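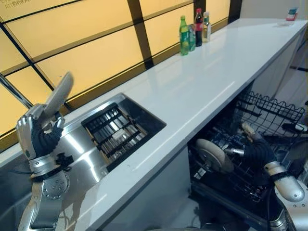 Why does the Brollard clay keep cracking at the foot ring when the Semelach doesn't?
Mostly the drying, I think. The Brollard shrinks more, and the foot stays damp long after the rim has gone stiff.

2021-02-10

Back on the cracking problem this morning with a pot of coffee and the January test tiles spread all over the bench. I'd been blaming the kiln (I always blame the kiln!) but the cracks are there before anything gets fired. I went through the bone-dry shelf with a flashlight and found hairlines on the Brollard bowls, all running in from the foot, and nothing at all on the Semelach ones. Same thrower, same wheel, same shelf. So the firing is off the hook for now.

Measured the shrinkage bars again. I'd scored them at 200 mm wet, and the Semelach ones are behaving about how they did last year. The Brollard bars have pulled in a good bit further and two of them bowed, so I need to make those over, thicker this time, and flip them while they dry. Please don't use my numbers from the bowed ones, I've crossed them out in the blue folder.

Trimming is the other thing. I cut a Brollard bowl in half to look at the wall (sorry, it was a nice one) and the base was way heavier than I thought, with a fat ring of clay right where the crack starts. I've been leaving it chunky so it doesn't sag, and I don't think it needs it. Trimmed the next batch down and compressed the bottoms hard with the rib, then put them upside down on the wire rack with dry cleaning plastic over the rims. They looked pretty happy when I left them, but ask me again once they're dry.

The Cevthorpe glaze is a separate headache. It had settled into a brick at the bottom of the bucket and took forever to mix back up. Put it through the 40 mesh first, then the finer one, and weighed a pint to check it: 145 on the Grewal sheet's scale, so a touch thin. Left the lid off to let some water go. If you walk by, give it a stir and put the lid back on at the end of the day, PLEASE, last time it grew something.

Still to do: new shrinkage bars, scrape the bats, order more cones, and try one bowl with a bit of grog wedged in to see if the foot holds. Also the damp cupboard door isn't closing right again, I've got it wedged with a folded towel.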